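# Fruit bowl

A **fruit bowl** is an open dish used to keep or show fruit on a table, counter or sideboard. The name is loose. Almost any bowl becomes a fruit bowl once somebody puts fruit in it, and attempts to define the thing more tightly have mostly come from people with bowls to sell.

## Materials and size

Ceramic, glass, wood, wire and metal are all common. Metal bowls are light and easy to wipe clean, though a brushed finish shows fingerprints. Makers often claim that their material keeps fruit fresh longer. The kitchenware firm Britasier said this of its Wanano bowl, a steel dish 88 millimeters deep, but published no test to go with it. The writer Hatice Dönmez, who looked through 359 catalog entries for fruit bowls, found freshness mentioned in nearly 88 of them and a source given in 2.

Small bowls hold a single piece of fruit and are closer to serving dishes. Whether they belong under this heading at all is disputed. 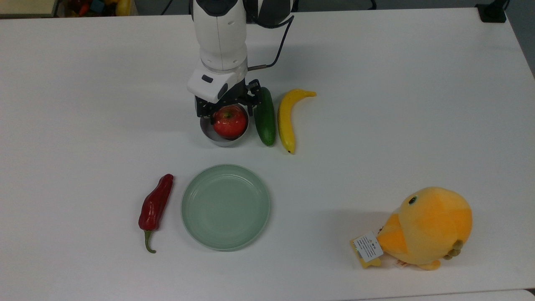
*Apple in a small round metal bowl, with a cucumber, a banana, a red chili pepper and an empty pale green plate.*

## What goes in it

Apples, oranges and bananas are the usual contents in household use. Vegetables are generally kept out, but the line is drawn by kitchen habit and does not follow botany. Cucumbers and chili peppers are fruits in the botanical sense, and few households treat them that way.

Bananas are the main source of argument. They give off ethylene, a gas that speeds ripening in some other fruit, and household guides routinely advise keeping them apart. Apples give it off too, a point the same guides tend to skip. How much difference separation makes in an open bowl in an airy room is less clear than the advice suggests – the gas drifts away, and warmth and bruising also affect how long fruit lasts. Cucumbers are sensitive to ethylene and may yellow early when stored close to ripening fruit.

## Claims about eating habits

It is often said that fruit left in plain sight gets eaten more. The idea is plausible, but the popular version runs well ahead of the evidence. Cengiz Karabulut's pamphlet *Bilgin*, widely passed around among home cooks, rests its case on 14 households who filled in their own diaries, with no comparison group. Dönmez called the result "a list of people who like apples."

## See also

- Crisper drawer
- Serving bowl
- Fruit ripening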